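The maple board came out of the offcuts bin at the back of Babak Vahidi's shop, and it sat behind my door for most of the winter before I did anything with it. I'd meant it for a bread board. It was a bit too big for bread and a bit too nice for the garage, so it leaned there and got knocked over whenever somebody came in with groceries.

What finally got it moving was the blocks. We have a tub of coloured blocks that has been through two households already, and my daughter has started wanting to build on something flat. The carpet is hopeless. The kitchen table is fine until supper, and then everything has to come down, with tears. A board can be picked up and carried to a shelf with the tower still on it, if you walk slowly and don't talk to anyone.

So I spent a few evenings in December on it. I'll put down what I did, mostly so I remember when the second one comes up.

**The board**

Babak had labelled it as maple and I have no reason to argue. It was rough on one face and had a smear of old glue along one edge. I scraped the glue off with a card scraper, then sanded with 120, then 180, then 240. I stopped at 240. Some people go further and I've done it myself on a cutting board, but for this I think you lose something. The blocks should stay put when you set them down, and a surface polished like glass doesn't help a four-year-old with a tower.

The long edges got a light pass with the block plane and then sandpaper wrapped around a bit of scrap. I left them fairly square. I eased the corners only enough that they wouldn't hurt a shin.

There is a small dark knot in it. I went back and forth on whether to have that side up. The other face is cleaner, but it's also duller, and the grain around the knot swirls in a way I like looking at. I pressed on it with a thumbnail and then with the point of an awl, and it's solid. It stays. My daughter calls it the drain.

**The finish**

I bought a 500 mL bottle of Grallora board oil, which was far more than I needed. Wipe it on with a rag, wait, wipe it off. I gave it 3 coats with a night between each. The first one disappeared almost as fast as I put it on. The third mostly sat on top and had to be rubbed back.

I was worried it would go yellow. It warmed up a little and that was all. The colour is still pale, somewhere between tan and cream depending on the light, and bright blocks stand out well against it.

Lay the oily rags flat outside to dry. I know everybody has read that a hundred times, but I found one of mine balled up in a coat pocket a week later, so I'm writing it here as well.

**The blocks**

While the board was drying I washed the blocks. This took longer than the sanding. I did them in a basin of warm water with a drop of dish soap, a handful at a time, and dried them on a tea towel by the heat register. A few had felt pen on them. Rubbing alcohol took it off two and did nothing for the rest.

Then I sorted them, which I hadn't planned to do. The tub has been topped up from so many places that the shapes don't match. The plain cubes are the ones that get used. Some of the others have ridges on the sides, and those I'd always thought of as the poor relations, but they grip small hands better and she reaches for them when she's stacking high. I kept all of those. What went out was anything cracked, plus the pieces of a marble run whose other half I haven't seen in years.

The ones we kept fit in a Jandberg bin with the lid on, which they never did before.
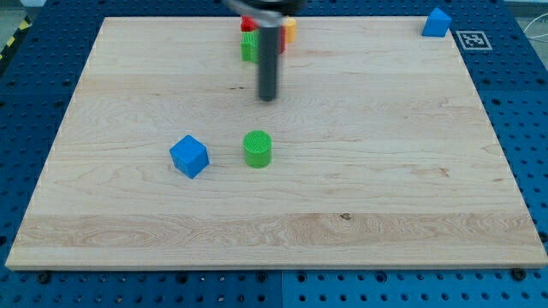
*Blocks on the maple board. The knot is down near the front.*

I like how the colours look on it. Blue is the best, to my eye, and the edges of the blue cube are gently rounded, which suits it. The yellow-orange gets closest to the wood and still holds its own. Green and red look good against anything.

I'd been thinking of adding a lip along the edges to keep things from rolling off. Cubes don't roll, though, and a lip would make it awkward to slide the board onto a shelf, so I've left it plain. If she moves on to marbles or cars I can glue a strip on later. I have enough of the same maple to rip a few thin pieces, and Babak has said I can use his table saw as long as I bring my own earmuffs.

**Where it lives**

I cleared the second shelf of the bookcase by the window. That meant finding a home for the atlases, which are now lying flat on top of the Tehrani cookbooks and look terrible. The board slides in lengthwise with enough height above it for a tower of 6 blocks. Past that, the tower has to be shortened before bed, and we have had some long negotiations over which block comes off.

I put felt dots on the underside of the board the first night and took them off the next morning. They made it slide around far too easily on a smooth table. A square of that rubbery drawer liner works better. I cut it a little smaller than the board so it doesn't show, and it peels off when I want to wash it.

For cleaning, a damp cloth and then a dry one. I'll oil it again when it starts to look thirsty — probably in the spring, given how dry the house gets with the furnace on.

**The second one**

My sister has already asked for one for her two, a bit narrower so it fits under their chesterfield. There's another length of maple in Babak's bin, a plainer piece with no knot and a slight cup to it that I'll have to take out first. I've also got a piece of birch in the garage left from the Wetia shelves, and I may try that instead and see how it takes the oil. She wants it for a birthday, so I have until the end of next month.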